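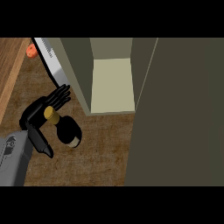 Subject: Re: [floor-automation] Operator hours after the pick-and-place changeover
From: Octavian Sandu
Time: 14:20

Mwanaisha Lukumay wrote:

> We are planning the same changeover at Tranuvthorpe that you did at
> Hondell: bottles and loose grocery items, one-handed picks, policies
> tested in simulation before they go to the floor. Management has a
> throughput case. What I do not have is a staffing case. Three things
> I would like to know from anyone who has been through it.
>
> 1. How many of the handling jobs went away, and where did the people
> end up?
> 2. Who reviews the simulation runs? Here it is assumed that the
> integrator does it.
> 3. Did pay grades change, and when?
>
> Numbers are welcome even if they are ugly.

Mwanaisha,

Answers in your order. Everything below refers to the Hondell site only. The Voicu site runs a different layout and a different shift pattern, and I would not carry figures across.

1. Jobs

We had 28 people on manual handling before the changeover. None were let go, but that was a condition in the site agreement and you should not read it as a result of the technology. Nineteen are still on the floor, mostly on exceptions and restocking. Five moved to run review. Four transferred to Skarkska at their own request during the first winter.

The work that remains on the floor is harder per item than what it replaced. The easy picks are gone. What reaches a person now is the damaged carton, the bottle with a torn label, the item lying under another item. Our old rate target was set on a mix that included the easy picks, and it stayed in force until April. During that period every handler on exceptions was below target on paper. If you take one item from this message, get the target rewritten before the first robot shift. Afterward it has to be argued case by case.

2. Run review

We started with the integrator doing it and stopped after two months. The integrator's reviewers knew the software well and had never packed a bottle. They passed any run where the object ended up in the goal area. Our handlers failed a good share of the same runs on grip: the thumb too close to the neck, the bottle tilted more than they would accept with a full one, the hand too low over the floor on approach. The scoring script had no field for any of this.

Current procedure:

Each policy version gets 200 simulated runs before release. A reviewer watches all of them at normal speed, then goes back to any run marked for grip or clearance. Two reviewers must agree before a version goes out. A version that changes only the approach path gets the same 200, since we tried a reduced set once and had to pull the release.

The review desk takes clips in batches. A reviewer can do a full version in one shift with breaks, but not two versions, and we do not schedule two. Eye strain was the first complaint we logged. The second was that the rendered kitchen and storage layouts did not match anything on our floor. We asked for our own shelving and bottle weights in the models. The shelving was added in June. The weights are still generic, and reviewers have been told to write "mass not checked" on any run with glass.

The reviewers also do a half shift on the floor each week. This was their own request. It costs us coverage and I would keep it.

3. Pay

Run review was posted at the handler grade. It was regraded one step up after five months, without back pay. The argument that worked was the log: 800 flagged runs with a written cause against each, which the engineering group was already using to set its own priorities. It was difficult to claim the work was unskilled after that. Exceptions handling has not been regraded. That request is open.

Two further points you did not ask about.

Training was budgeted at three days and took nine. Most of the overrun was the annotation tool, which was written for engineers and had no undo.

Stop authority should be in writing. At our site any handler can stop a cell and the restart belongs to the shift lead. For the first weeks the restart could also be done remotely, and people on the floor did not trust the stop. The remote restart has been disabled.

I can send you the review form and the wording of the stop clause. The staffing spreadsheet would need clearance from our side, so tell me if you want it and I will ask. Is your review desk going to be on site, or are you expected to share one with another plant?

Octavian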